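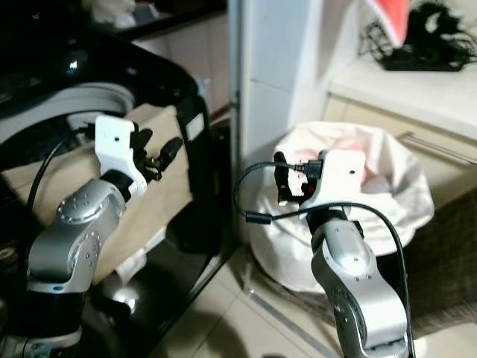
The fault log for Tuesday says "gripper, left, no response". Four words, and I lost most of a day to them.

We've had the two-armed Birilia setup going since April, doing household jobs. Cables, cloths, the boring stuff that every brochure promises will be sorted by next year. I've never believed the brochures. Drernix, who wrote the control software, quote 2,000 hours between faults. We got to 1,271 before the left hand stopped closing in the middle of a job and stayed open, while the right arm carried on as if it still had a partner.

That second part is what bothers me. A hand that won't close is a nuisance. An arm that keeps moving after the other one has dropped out is a safety problem, and I said so to Gyula Bognár on the phone. He told me the arms are "independently supervised". I asked him who supervises the pair of them. He said he'd get back to me.

Noemi thought it was the motor. Onyekachi went straight for the wrist cable, and he was right. The wire had been flexing at the same spot every time the arm reached up, and when he wiggled it the gripper came back, then went again. I don't love a design where the wiring hangs outside the arm in a loop. It catches on things. It gets pulled. My old printer had the same trouble and it cost a lot less.

The replacement lead took 3 days to come from Piras and didn't fit the first time because the plug was the older type. Agata found one that did in a drawer.

So it's running again, but I've changed a few things on our end. If either hand goes quiet, both arms stop, and someone has to walk over and restart them. Manuela reckons this will drive us mad with false stops. Maybe. We had 9 of them yesterday - I'd still take that over an arm swinging about by itself near somebody's face.

Gyula hasn't called back. I've asked for his answer in writing.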